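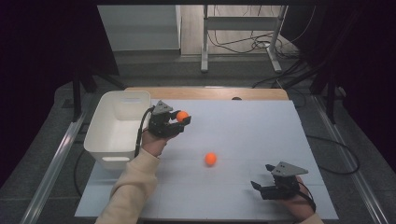
White board on a light wooden table, with an orange ball held above it.

Reading time: 2 min

Hatstead white table board

The Hatstead is a rigid white board that lies on top of an existing table and gives a flat, wipeable work area. It is meant for shared rooms where the table itself has to stay unmarked: classrooms, repair benches, craft rooms and small test rooms. It needs no screws or clamps.

Build

The core is pressed wood fibre, faced on both sides with the same white sheet so that the board does not bow. Corners are square. Edges are sealed against spills but not against standing water. The surface is matt and gives little glare under ceiling lights.

Specification

Thickness: 36 mm
Edge strip: 2 mm, white
Underside: four cork pads, replaceable
Largest spread load: 42 kg
Free length past the table edge: none allowed
Colour: white only

Fitting

Wipe the table and let it dry. Lower the board from one long side, then slide it into place on the cork pads. Check that all four pads touch. On uneven tables use the thin cork discs supplied in the bag, one per corner at most. Two people should lift the larger sizes.

Care

Use warm water and mild soap. Dry marker comes off with a soft cloth; permanent ink may leave a faint stain. Do not use wire wool or scouring powder. Hot pans and soldering irons will mark the face. In our own workshop a board takes around 300 wipes before the matt finish begins to shine.

The earlier Takholm board used rubber pads. Its spares do not fit this model.

Ordering

Boards are cut to order by Ugwu and sent flat from the Allora warehouse. Orders placed by noon on Wednesday leave the same week. Cut boards cannot be returned unless faulty. For sizes not on the list, send a sketch with all measurements in millimetres to Enda Hayes at the sales desk.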